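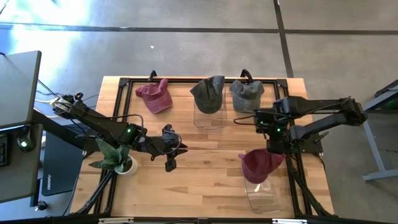 Photo: Lavanya Gowda

Cap swap fills the back room at Drurnden Hall

By Teodora Georgiou

I own far too many baseball caps, so when I heard that the Kelska Street neighbors were putting on a cap swap at Drurnden Hall this Friday, I cleared my evening and stuffed my three least-loved ones into a grocery bag. (Then I took one back out. I wasn't ready!)

If you haven't been to one of these, the idea is pretty simple. You bring a clean cap you don't wear anymore, you get a paper ticket for it, and the ticket gets you any other cap in the place. No money for the swap itself. If you show up without a cap you can still buy one for $5, and all of that goes toward new lights for the hall parking lot, which anybody who has tried to find their car there in November will be glad to hear.

Ajith Hegde has been running the swap for 2 years now, and he let me come in before the doors opened to have a look at what was already there. I'm a sucker for an old cap with some fade on it, and the workbench had me hooked right away. It has one of those butcher-block tops in a warm honey color with darker strips running through it, and the caps looked great on it. There were two in maroon, one of them quite faded and a bit crumpled in the crown, plus a dark charcoal-green one and a washed-out gray-teal that I wanted the second I saw it.

I asked Ajith if I could put a ticket down early. He said no. I asked again later, when he had a mouth full of pretzel, and he still said no.

The clear plastic stands are new this year. Last time everything went into laundry baskets and people dug through them like it was a yard sale, and a good few caps went home with bent brims. Lavanya Gowda, who took the photo for us, found a box of the stands when the Pornell gift shop closed and got the lot for $25. They do make a difference. You can see the shape of the brim without picking the thing up, and I think people will be gentler with a cap that's been set out nicely.

Aravind Palaniappan is doing the repair corner again, and if you have a cap with a loose button or a sweatband coming unstitched, bring it along even if you don't plan to trade it. He'll sew it while you wait. He also gave me a little lesson on washing them, which I badly needed because I've been putting mine through the machine for years. Cool water in the sink, a drop of dish soap, a soft toothbrush on the sweatband, then let it dry over an upside-down bowl. Never the dryer. "The dryer is how you get a cap for a doll," he told me, and I thought of a certain navy one of mine and went quiet.

One thing I didn't know is how picky people get about brims. Tharun Iyer, a regular from over on Fernandes Avenue, likes his nearly flat and says a curved one makes him look like his uncle. Ajith likes a deep curve, and the two of them went back and forth on it for longer than I can print. I'm on team curve, for the record. If you get a flat one and want some bend in it, Aravind says to work it slowly with your hands over a few days and leave the rubber bands and coffee mugs alone.

A few practical bits. Doors open at 6 p.m. and the trading goes until 8:30. The limit is 2 swaps a person for the first hour, and after that you can trade as long as your tickets hold out. Caps need to be washed before you bring them, and please check the inside band, since the folks at the door will be checking too. Kids' sizes are very welcome because there weren't enough last year and some small people left disappointed. Winter hats are fine, but they go on their own rack by the coat hooks and trade only for other winter hats.

Park on the Fernandes Avenue side if you can. The front lot fills up fast, and the church next door has choir practice the same night.

Coffee and lemon bars will be in the kitchen, and there's a jar for those. Anything left at closing gets boxed up for the Pornell school coat drive, so if you're bringing a whole pile you don't want to see again, that works too.

I'll be the one standing very close to the gray-teal cap at 5:55. Please be kind and look at the maroon ones first.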